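Jiller Hand Kit

From the product pages, home and small-scale automation section

The Jiller Hand Kit (often just "the Jiller") is a hand-held gripper kit sold by Piltell, a small maker of teaching and data tools for robotics. A person holds it and does everyday jobs with it, picking up, sorting, putting down. Recordings of those jobs are then used to train robot arms. Sold singly or as a pair. The pair is the more common order by far.

Contents: History, Design, Use, Parsa service, Reception, See also

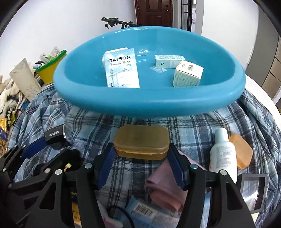
Reading time: 3 min

History

Started as a side project by Kianoush Ebrahimi and Mafalda Cunha, who wanted a cheap way of gathering household examples without moving a full arm into someone's kitchen. First version had one moving finger and a fixed one. Dropped after a few months, too clumsy with anything round. The second version, with two moving fingers, went on sale in February and is the one described in this article. Abbas Talebi joined to do the linkage and most of the later changes are his.

The name comes from an early spelling mistake on a parts order, according to Cunha. Ebrahimi has given a different account. Neither is written down anywhere.

Design

Two black fingers, opening and closing together, each with a dark blue ribbed pad on the inside face. Pads are the wearing part and come off for changing. Fingers are joined to black bars by metal pins. The outer arms have long openings in them to save weight. Body is mostly plastic.

Weight is given by the maker as 429 grams per hand, without cable. Comfortable for short sessions, less so after an hour. Users with small hands have asked for a shorter grip and one is said to be planned.

There is no motor. The user's own hand does the closing, so the feel of the object comes straight back through the linkage. Supporters see this as the main strenght of the kit. Critics say it makes the recordings harder to copy on a powered gripper, which closes at a set speed and can't feel much at all.

Use

Typical jobs are short and domestic. Sorting small cartons into a basin, moving packets from one bin to another, standing a bottle upright, folding a cloth. Piltell's starter booklet lists 169 such jobs, graded by difficulty. Boxes in a basin is among the first, since a carton has flat sides and the pads hold it well. Things get harder once cartons lie tilted or overlap and the fingers have to go in beside them.

Two-handed work is graded separately. Both grippers in the basin at once is a common stumbling block, the arms are wide when open and new users knock them together. Booklet advice: one hand goes in low, other from the side, and the second waits until the first has settled. 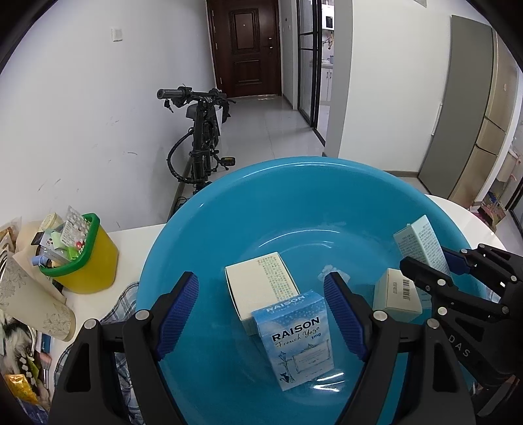

Fig. 2. Paired grippers over a blue basin, small cartons inside, RAISON box at the front.

Ordinary rooms are preferred to cleared ones. The booklet asks for everyday things left nearby, as a robot trained only on bare tables does badly in a real flat. It also asks that the work surface be steady and that the light is not changed half way through a job. Glossy plastic can throw bright reflections, and the booklet marks this as a known difficulty, not a fault in the kit.

Parsa service

Parsa is the paid checking service that goes with the kit. Users send in their recordings, which are looked over, trimmed and labelled by hand. One batch is 800 clips. Smaller batches are not accepted, a sore point for schools and hobby users. Clips with a hand blocking the object for too long are sent back with a short note.

Run by Assunta Bortolotti, formerly of Fidness, where she worked on exercise trackers. Turnaround was slow at the start and has got better. Rejected clips can be redone once without charge.

Reception

Mostly good. Kamran Mousavi, reviewing the pair for a home robotics newsletter, liked the pads and the simple build and called the linkage "the best bit, you forget it's there". He was cooler on the case, which doesnt hold both hands and the cable together, and on the booklet, which has no index.

Other complaints: spare pads sold only in sets, pins that want tightening now and then, no left-handed cable exit. Piltell has answered the last one with a free adapter. The pad sets remain as they were.

See also

Hand-held gripper
Parallel linkage
Piltell
Parsa (service)

This article needs more sources. Price section removed, out of date.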